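Your questions about the folding robots
By Tsegereda Gashaw
Wednesday, February 15, 2023
26 comments | 4 shares

Is anyone losing their job?
No, and I asked this before I asked anything else (I've been on the folding tables at Suralville long enough to have a stake in it!). All of us on days have kept our hours. What has changed is the mix: less folding, more checking and mending, and a bit of time each week learning the Broter software.

Are they quicker than we are?
Not even close. On a good shift our team gets through up to 1,440 pieces, and I wouldn't back two arms against Maureen on T-shirts. They don't get sore wrists though, and that was my main reason for saying yes to the trial.

Who do I tell if it makes a mess of something?
Ognjen Kolev, or whoever has the Undis tablet that day. Please don't just refold it and say nothing. I did that for my first week, thinking I was being kind, and all it meant was that he never heard about the bad ones.

What does it struggle with?
Long sleeves, mostly. A towel is easy, it's got four corners and it stays put, but a knitted top has a mind of its own and the arms have to get hold of both ends before they can do much with it.
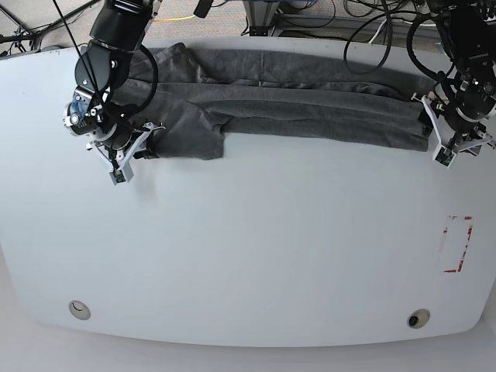
Dark colours were another worry of mine, as I can hardly find the seams on those myself by four o'clock. Bring Ognjen anything you think is awkward and he'll add it to the list.

Can I have a go?
Yes, do! You'll need the short safety talk first, then put your name on the sheet by the kettle. Thursdays are full until the end of February.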